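Holtetti Robotics Club: Frequently Asked Questions

Last updated 20 November 2023 by Saimi Aaltonen, who answers the club email and would like to answer less of it.

What is the club, exactly?

We are a student club that teaches robot arms to do housework, mostly laundry, mostly badly. Members collect demonstrations by hand with a gripper, train a model on them, and then watch the arm do something none of us showed it. There are 20 of us this year. You don't have to be an engineering major, and the person with our best folding policy studies music.

Do I need to know how to code?

Not to start. New members spend their first weeks with the hand-held gripper, picking things up and putting them down. If you can squeeze a handle and stay patient with a pair of pants, you are qualified. Python comes later, and so does complaining about Python.

What does a demonstration look like?

You hold the gripper, you do the chore, and the camera on the gripper records it from the fingers' point of view. Start close to the cloth and commit to it. Beginners tend to hover over a sheet like they're afraid of waking it up, and the model learns to hover too. We have a robot policy called Nikus that does nothing else.
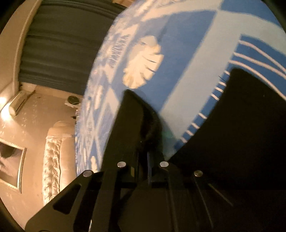

Where do you work?

The arm lives in the lab and stays there. Demonstrations happen in real bedrooms, on real beds. We tried lab tables first. The model got very good at lab tables. Then we moved it to a mattress with a busy print and it could no longer tell the laundry from the bedding, so now we go looking for busy prints on purpose. Flowers, fans, circles, patchwork, your grandmother's taste in general: all welcome.

If you want to offer a room, write to us first. Please don't tidy up. A room that has been cleaned for company is a room the robot will never meet again.

What is the hardest thing to fold?

Anything black. Members expect it to be fitted sheets, and fitted sheets are certainly rude, but at least you can see them. On dark cloth the creases vanish, the front looks like the back, and a seam is more of a rumor.

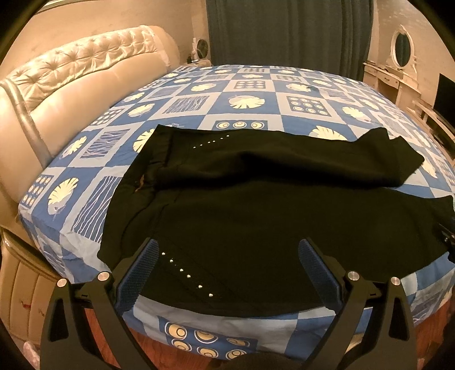 For dark clothes we ask you to lay the garment out as flat as it will go, find the waistband or the collar before you touch anything, and make the first grasp there. Studs, buttons and zippers are useful landmarks, so let the camera get a good look at them before you fold them under. Go slower than you think you need to. If you lose track of which layer you're holding, open the fingers, back off and begin again. Leave the failed grasp in the recording. We train on recoveries as well, and some of us have a real gift for supplying them.

How many demonstrations do I have to do?

The target for a first-year member is 54 by the end of February. Tsegereda Berhe holds the club record with 246 and does not wish to discuss it. Short ones count the same as long ones, a rule we expect to regret.

Can I sit down while recording?

Yes, and for low beds we recommend it, as your back is not covered by the club budget. Sitting puts the gripper lower and changes the angle on the cloth, so mark the session as "seated" on the log sheet. Expect your own knees to turn up in the footage. Most of the blur we get comes from people turning with the gripper still recording, usually to answer someone across the room.
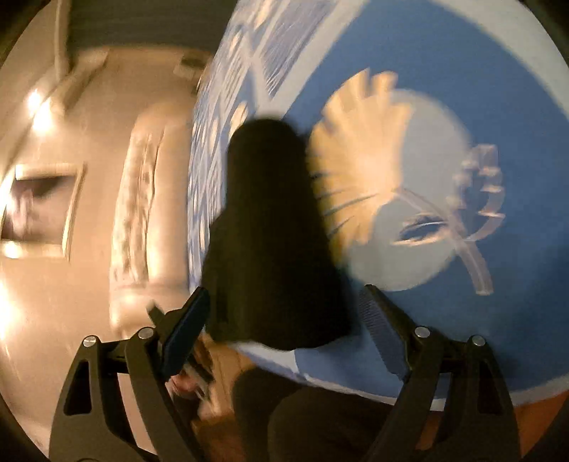
Blurry stretches don't need to be redone unless the blur falls right on a grasp. Tsegereda goes through each upload and will tell you, in very few words, which ones to repeat. Check your feedback before booking the gripper again, and charge it when you bring it back. We mean this more than anything else on the page.

Is there a competition?

There is. Every February we meet the club from Tikkanen for an afternoon of timed folding, robots only. Last time our arm scored 67 points and theirs scored more. The trophy is called the Clirance, after a misspelled sign on the box it was bought from, and it has spent most of its life at Tikkanen.

Will the robot fold my laundry?

It will move it around. Bring things you aren't attached to.

How do I join?

Come to any open lab evening and ask for Saimi. There's a sign-up sheet by the door and a pen on a string. The string is there for a reason.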